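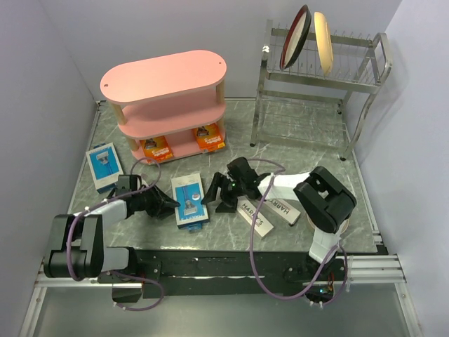 Learning a film dance routine for a wedding in 30 days?

alimora85
My cousin's wedding is in Stestville and seven of us are meant to do a film dance at the reception. None of us has danced since school. Is a month enough, and should we pay for a teacher? Cullinane Hall quoted us 3000 for the full course.

jorka_steps
A month is fine if you keep the song short. Cut it to two verses and learn the chorus first, then the entrance. We did ours in September with no teacher, just evenings in the kitchen. 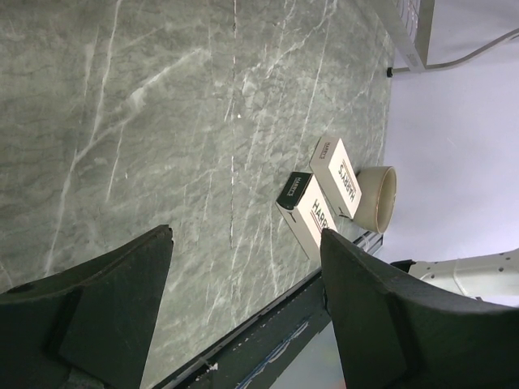

Grey marble-patterned tabletop

Film yourselves once a week and watch it back together. Practise in the shoes you'll wear.
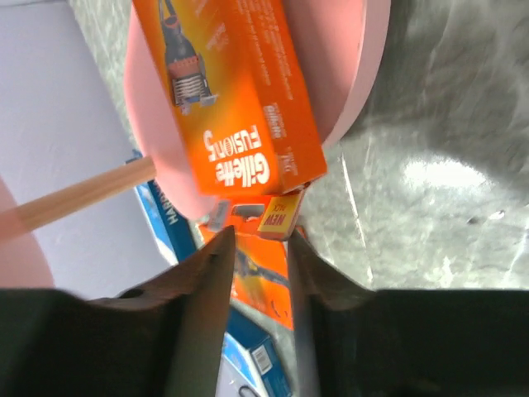
Also check which version of the song the DJ has. Ours was the long one.

cullinane7
3000 is too much. Ask for two lessons.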